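5th November

I came home late and my feet hurt, so I write only a little. Today we continued with the small cubes at Stumovwood. Rafferty Dunleavy asked me at lunch when the machine will clear his breakfast table, and I said first it must learn to put a pink cube where I want it. He laughed, but I was serious. We made 127 tries since July with this kind of task, and I still would not give it a cup.

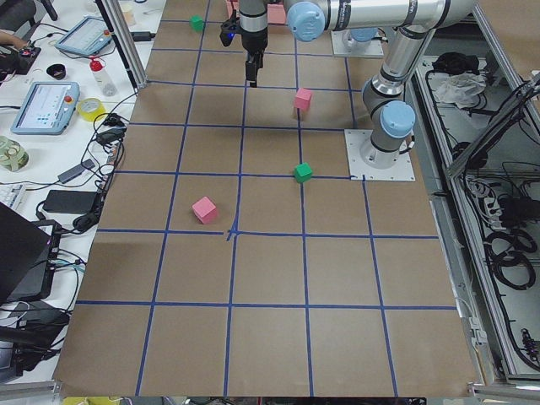

My mother believes that I build a maid. On the phone she asked again if it can fold shirts. I told her that a shirt has a new shape every time you touch it, and a cube stays a cube. She said then I should buy her cubes.

At Surside they want sorting of small parts for the shop floor, and I think this can be possible earlier than any kitchen. Parts come in the same box and nobody's child leaves a sock in it. For the house I wrote down 11 years in my old notebook. Rafferty wrote 5 beside it, with a pen, so I cannot erase.

I washed my own dishes at ten o'clock. It took me less time than I feared. Tomorrow I must answer the letter from Campos and buy bread.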